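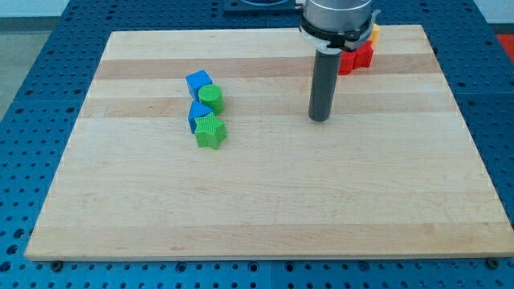
**Figure 3.** The pushing station at Helldale between commands. The rod is raised over the board, with the blue and green blocks grouped to its left.

### 4.2 What the demonstrations contain

We collected 1492 pushing episodes at two sites, Helldale and Grulludby, over a period that began in January. Both sites used the same board, the same block shapes and the same rod-shaped tool (Figure 3). Operators moved the tool by hand controller and were read a short instruction before each episode, such as "put the star next to the cylinder." An episode ended when the operator said it was done.

It is common to report the size of such a set and move on. We are not convinced the size means much. Earlier work with the Boyer set claims that performance keeps rising up to 1000 episodes and beyond, but the test layouts there were drawn by the same people who drew the training layouts, often on the same day. A policy that has memorized the habits of its operators would do well on that test. We can't rule out that ours would too.

Three of those habits bother us. Operators liked to group blocks of similar color, even when the instruction said nothing about color. They rarely pushed anything toward the front edge of the board, so large parts of the surface appear in the data mostly as background. And they tended to pull the tool well clear of the blocks before declaring an episode finished. The last one is harmless to a person watching but it hands the learner a cue for "done" that has nothing to do with where the blocks are.

We tried to correct for this by drawing start layouts at random and asking operators to reproduce them from a printed sheet. Compliance was uneven. Blocks were placed near the printed positions, but their rotation was mostly ignored, and a rotated prism or star does not slide the way a cube does. We kept these episodes and recorded the layout that was really on the board.

Instruction labels were checked with Clusadent, our in-house review tool, which shows the last view of an episode beside its text. Two reviewers judged each one separately. They disagreed most often about the word "next," which one reviewer took to mean touching and the other took to mean anywhere closer than the remaining blocks. We left both judgments in the release. Averaging them would have given a cleaner number and hidden the problem.

Nearly 6 percent of episodes were dropped for controller faults. We did not drop episodes in which the operator made a poor push and recovered, although the Grulludby team asked us to. Whether those recoveries help the policy or only teach it to push badly first is a question the experiments in Section 5 were too small to settle.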